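Turn the Lights Off First, Then Talk to Me About Solar

2023-08-12

Quick one, because I have a meeting and I am still mad.

The Clenddale library annex got its new roof panels in January. Nice panels. There was a ribbon, there was cake. And I have driven past that building at midnight more times than I care to admit and every single light on the second floor is on. Every one. For who?

This is my whole complaint with how we do energy in public buildings. We buy the thing you can photograph. Panels, a charging post, a shiny screen in the lobby showing how many trees you saved. Then the boiler runs all through a warm weekend and no one looks at it, because a boiler schedule doesn't get a ribbon.

I'm not against solar. Put that in bold if this site let me. I have panels on my own garage. But the order matters. Fix the waste, then size the panels for what's left. Do it the other way and you've paid for panels to light an empty hallway.

Look at the Chisholm Street school. Built cheap, 80 classrooms' worth of windows that rattle, and the heating controls are the same ones it opened with. Solange Vasseur ran the building desk over there for years and she told me the best money she ever spent was on door sweeps and a locksmith. The locksmith was for the thermostat covers. People kept cranking them. Two winters of that and the gas bill came down enough that the district sent someone out to check the meter, they figured it was broken!

Door sweeps. Try getting a grant for door sweeps.

And that's the other half of it. The money is shaped wrong. The county efficiency fund wants projects over $2000 with a vendor quote and a drawing. A drawing of what? Of someone walking through the building at closing time with a clipboard? So small stuff never gets funded, and small stuff is where the waste is. Meanwhile there's a 49 page application for the big stuff, and the only places that can fill it out are places with a grant writer. Clovemwood has a grant writer. Clenddale has a part time clerk who also does parking permits.

Then there's the ratings business. I like ratings, mostly. A score on the door tells a renter something. But a score is one year of bills, run through a formula, and a building can coast on it. Jundine Tower put its plaque up and then leased 4 floors to a company that runs its servers in what used to be a break room. Plaque's still there. Should it be? I'd say post the bill next to it. Every month, real number, taped to the glass. Embarassing, sure. That's the idea.

What I'd do if anyone asked, and they haven't. Give every public building a little pot of money with no application. Let the person who runs the place spend it. Weatherstrip, timers, a new motion sensor in the restroom, whatever. Make them write down the meter reading before and after -- one line, pencil is fine. Check it in a year.

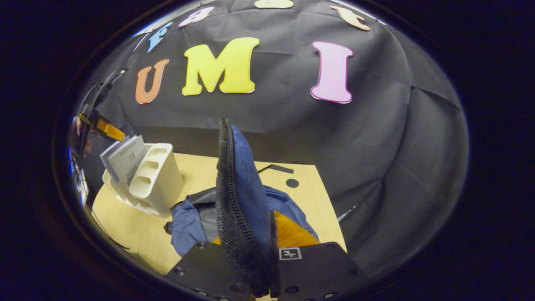
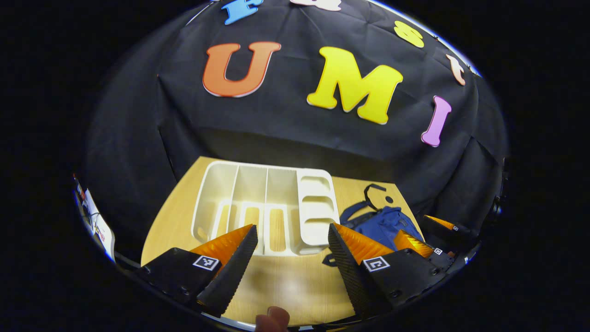
The pushback I get is that it's too small to matter. One timer, who cares. But it's every building, every night, for as long as teh building stands. And you don't need an engineer to start. You need the keys and an hour after closing.

The other pushback is that people will waste the pot. Some will. Someone's going to buy a space heater with it, I guarantee. Fine. We've wasted a lot more than that on lobby screens.

So, annex people: second floor, the switch panel. Please. I'm driving by again tonight and I'd like to see it dark.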